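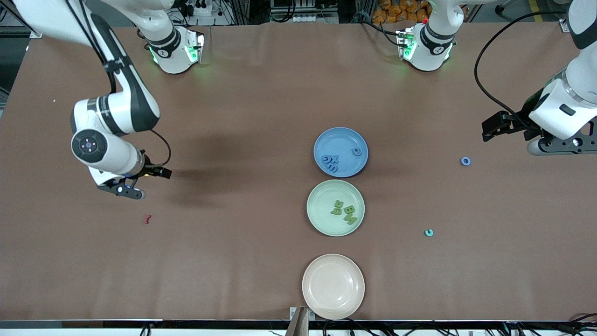

Families in Grullura will be able to borrow a spelling kit from the town library from February, after the council approved $2399 for a first run of 40. Each kit holds a bag of foam letters, a set of plates to sort them on and a booklet of word games for children who are starting to read. The letters are small enough to be set out on an ordinary table, with the round plates lined up one below another, the light blue one with its raised rim at the top. The kits will be lent for 28 days at a time, the same as a picture book, and can be renewed once if no other family is waiting.

The program is called Ploladley and grew out of the Wednesday-style drop-in sessions that library staff have held in Potgieter Hall for the past two winters. Parents at those sessions kept asking where they could buy the letters, and several said they had looked at sets online and found them either too expensive or too small for a child under four.

"We lent a few bags out informally and they were hardly ever on the shelf," said children's librarian Dumisani Visser. "People would ring to ask when one was due back. That was enough for us to put in a proper application."

The council considered the application at its January meeting and passed it without debate. The money comes from the small projects fund, which also paid for new shelving in the junior section last year.

How the kits work

Children are given a plate each, or share them, and put letters on it according to the game. In the simplest version a child finds the letters of their own name. Older children can sort by colour, pick out vowels, or build a word from whatever letters a parent has put down. The booklet has games for two age groups, and there are blank pages at the back where families can write down their own for the next borrower.

Mr Visser said the plates started as a way of keeping the letters off the floor. At the hall sessions there was one big tray in the middle of the table and the younger children tended to be crowded out. Once the letters were divided among plates, he said, the children stayed at it longer and there were fewer arguments over who had the S.

Not all the letters are capitals. The library did look at full lower case sets, but the b, d, p and q are hard to tell apart once they have been turned around on a table, and staff decided to leave those for later. Letters that land on their side or upside down are part of the game. One page in the booklet asks children to guess a letter before anyone turns it the right way up.

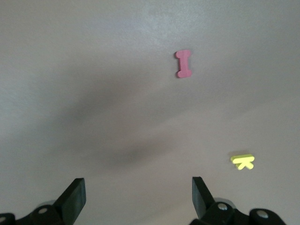

A pink I and a yellow K from the foam letters. The K is lying on its side.

Lautaro Herrera has been bringing his daughter to the hall sessions since last winter and tried one of the early bags at home. He said she was not much interested in books with letters in them but would happily move the foam ones about while he cooked.

"She calls the I the bone," he said. "It took me a while to work out what she meant. Now she finds it on signs when we're walking up Wedeler Street."

Mr Herrera said his family speaks Spanish at home and he had been pleased to find the kit worked as well in one language as the other, apart from the missing ñ. The library has since asked the supplier whether extra characters can be ordered separately, and is waiting to hear back.

Borrowing and returns

The kits will be kept behind the front desk and not on the open shelves. Any adult with a library card can borrow one, and there is no deposit. Staff will check the contents when a kit comes back. A missing letter will not be charged for, but families are asked to mention it so that it can be replaced before the kit goes out again. Lost plates will cost $3 each.

Foam letters can be washed in warm soapy water and should be left flat on a towel to dry. The plates can be washed by hand. The library asks people not to serve food on them, as they go back into the bag with the letters.

The kits are meant for children aged three and over. Younger children can join in with an adult beside them, and the booklet has a note on keeping the smaller pieces away from babies who are still putting everything in their mouths.

A flyer will go to the 900 households on the library's family mailing list before the end of January. Copies will also be left at the medical centre and at both preschools. Bookings open at 9 am on the first day of February, by phone or at the desk. Online bookings are not available yet – the catalogue lists the kits as equipment, and equipment has to be reserved through staff.

The drop-in sessions at Potgieter Hall will carry on as before. They are free, they start at 10 am and there is no need to book. Parking behind the hall is limited while the Wedeler Street drainage works are under way, and families with prams are advised to use the side entrance, where there is a ramp.

Mr Visser said the library would look at how often the kits had been borrowed after six months and then decide whether to ask for more. A number version has been suggested by one of the preschools, although no money has been set aside for it.

Anyone with clean foam letters they no longer need can hand them in at the front desk. Sets do not have to be complete. Magnetic letters cannot be accepted.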